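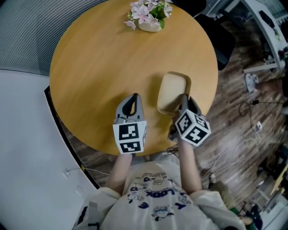

Musings > Health > Care at Home

Why our new hospice house makes me so happy

Mar 9, 2022, posted by the blog owner

I have been a hospice visitor for years, and I can't remember being this excited about a building! The Natance hospice house finally opened its doors to patients last week. It has taken so long that I'd half stopped believing in it.

If you've never spent time with a dying person you may picture something grim. Please don't. I have heard more good stories (and more terrible jokes) at bedsides than at any party. What ruins it is the drive. Families in Gosselin have been going 85 miles each way to sit with someone for an afternoon, and plenty of older husbands and wives simply couldn't do it. 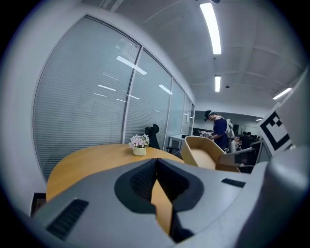 So a place in town changes everything. The county had 992 hospice referrals last year, and most of those people wanted to be close to home. The Flullard Fund raised the last of the money with a bake sale, a raffle and an awful lot of letters, with roughly 2,000 donors in all. Some gave five dollars. I love that.

I also love that the nurses got their way on visiting hours: there aren't any. Come at 3 a.m. in your slippers, bring the dog. Pain relief is handled on site day and night, so no more waiting for the pharmacy in Irance to open while somebody hurts.
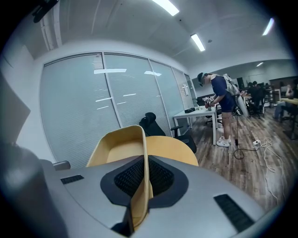
A chair with a rounded seat

The next visitor training starts later in March and I'll be helping with it. Come along even if you're nervous, I was terrified my first time and I'm still at it!

Contact | Copyright 2022 | Back to top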